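4.2 Lateral hires and client retention

Firms tend to claim that clients follow a partner who moves. Our data give little support for this. Of 282 moves between practices in Flarnia and Vakska, only 116 were followed by any transfer of an open file within a year, and most of those were small employment matters. Directory entries — the usual source — record the move and leave out the clients who stayed put.

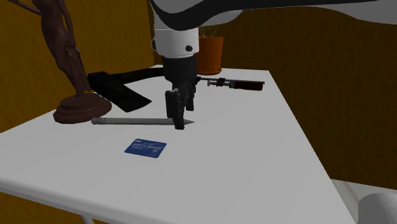
Figure 3. Simulated arm above a table with a grey rod.

Valentin Prantl objects that open files are the wrong measure, as competition clients often wait for a case to close before they switch. We doubt that this accounts for the gap.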